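Premio Covstead de Fotografía Documental

El Premio Covstead de Fotografía Documental es un certamen anual de fotografía fija y series documentales convocado por la fundación Gulham. Admite obra individual, reportajes y ensayos de larga duración.

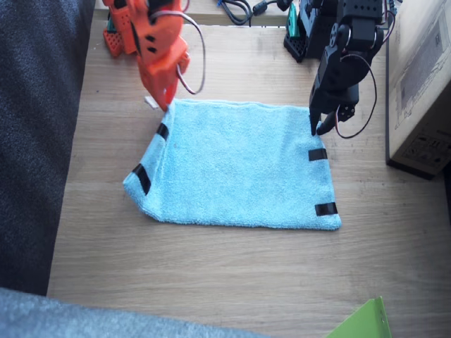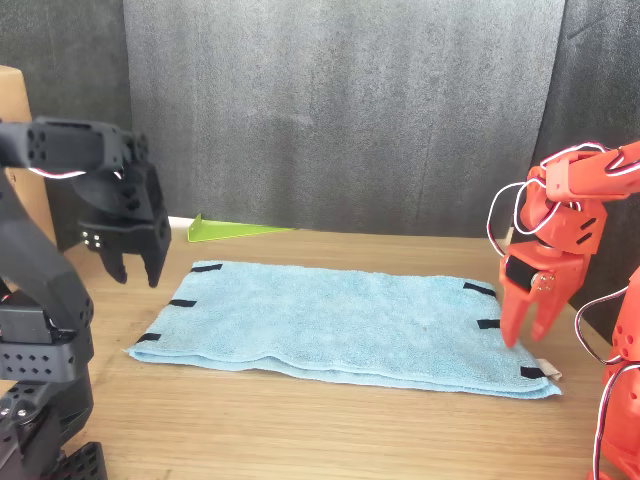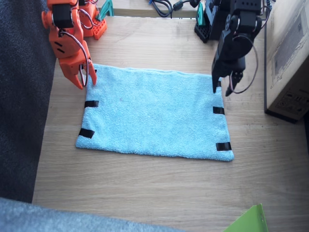
Toalla azul claro sobre una mesa de madera clara, con dos brazos robóticos.

Categorías

El certamen se divide en 4 secciones: actualidad, vida cotidiana, ciencia y trabajo, y retrato. Las series constan de un máximo de 20 fotografías, numeradas por el autor. Cada participante puede presentarse a 2 secciones, pero no con el mismo material.

Requisitos técnicos

Los archivos se entregan en JPEG, con perfil de color incrustado y pie de foto en los metadatos. Se permiten el ajuste de tono, el recorte moderado y la conversión a blanco y negro. La adición o supresión de elementos conlleva la descalificación. Los finalistas deben aportar el archivo original de cámara.

Jurado y votación

La preselección se efectúa en enero a través de la plataforma Tunero, que oculta la autoría de los trabajos. La ronda final es presencial. En la última edición pasaron a esta fase 93 trabajos. Los empates se resuelven mediante una segunda votación limitada a las obras afectadas.

Exposición y archivo

La obra premiada se expone en la sala Cha, en Covstead, y se incorpora después al archivo de la fundación. Los autores conservan los derechos de explotación y ceden únicamente los de exhibición y catálogo.

Véase también

Fotoperiodismo
Ensayo fotográfico
Pie de foto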